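Sorting and Storing Shared Tableware in a Small Household
Student Project Report, Kuo Residential College
Prepared by Pak-hei Leung
Submitted 16 December 2024 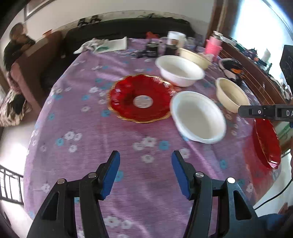
1. Background

This report sets out the work completed for the second-term household organization unit. Students were asked to choose one category of goods in a shared living area, to record how it was kept, and to propose an arrangement that the household could maintain without further supervision. The category chosen was tableware, meaning plates, bowls, cups and mugs used for meals in the common room.

The household occupies the ground floor of Hernach House. Its members eat at a table in the sitting room, and the same table is used for homework, mending and the opening of mail. Tableware had been bought or donated at different times, and no complete set remained. Members reported that the pieces they wanted were often at the bottom of a stack, and that chipped rims were a regular problem.

2. Scope

The project covered items stored in or used on the ground floor. Cutlery, cooking pots and serving trays were excluded, as they are kept by the kitchen under a separate arrangement. The budget allowed was $300, of which $214 was spent. The remainder was returned to the college.

3. Method

All tableware was brought to the sitting room table and sorted on the cloth. A cloth was left on for the purpose because the bare surface marks easily and because ceramic pieces slide less on fabric. Pieces were grouped first by shape and then by colour. White bowls and cream bowls were treated as separate groups, although they are close in use, as members had strong preferences between them.

Red glass plates with gold rims formed a group of their own. Metallic trim may wear under abrasive cleaning, and the college handbook advises that such plates be washed by hand. Adhesive labels left on glass were to be removed with warm water and a soft cloth before the plates went into storage. Scraping with a blade was not permitted.

Cups and mugs were placed at the far end of the table so that they would not be knocked while the plates were being handled. Each piece was then checked for cracks by running a finger around the rim. Damaged pieces were wrapped in paper and set aside for a decision by the household.

A short questionnaire was given to members before sorting began. It asked which pieces they used daily, which they used for guests, and which they would be content to give away. Written comments were accepted and are summarized in the next section.

4. Findings

Members agreed on most everyday pieces. Bowls were used more than plates, chiefly for breakfast and for soup in the evening. The red plates were regarded as guest ware, and several members said they had avoided them for fear of damaging the gold edge. One comment asked that they be brought out more often — "they are the only cheerful things we own."

The main difficulty was stacking. Bowls of unlike width had been nested together, which put weight on the rims of the lower pieces. Plates had been stored beneath bowls, so that a person wanting one plate had to lift the whole pile. Mugs were kept on a high shelf that the shorter members could not reach safely.

A second difficulty was the table itself. Jars, boxes and papers tended to stay at one end between meals, and this reduced the space available for laying and clearing.

5. Proposed arrangement

The everyday bowls are to be kept on the middle shelf of the Kadden cupboard, with white and cream in separate stacks. Stacks should be no higher than four bowls. Guest plates are to stand upright in a Reltura rack, with a square of felt between each pair. Cups and mugs are to be moved to the lower shelf, handles facing outward.

Papers and mail will go into a tray on the sideboard before each meal. The person laying the table is responsible for this, and the duty follows the existing roster.

6. Limitations

The work was carried out during term, when all members were in residence. Use over the holidays is likely to differ, and the arrangement has not been tested with a large number of guests. The rack was chosen partly on price, and a wider model would suit the red plates better, given their scalloped edges.

The questionnaire relied on members' own recollection of what they used. A written log kept for two weeks would have given firmer results, but there was not enough time before the submission date.

7. Further work

A review is planned for January. It will record any new breakages, the condition of the gold rims and whether the stacking limit has been observed. Members have also asked that the glass jars be considered next, along with their lids, many of which no longer fit.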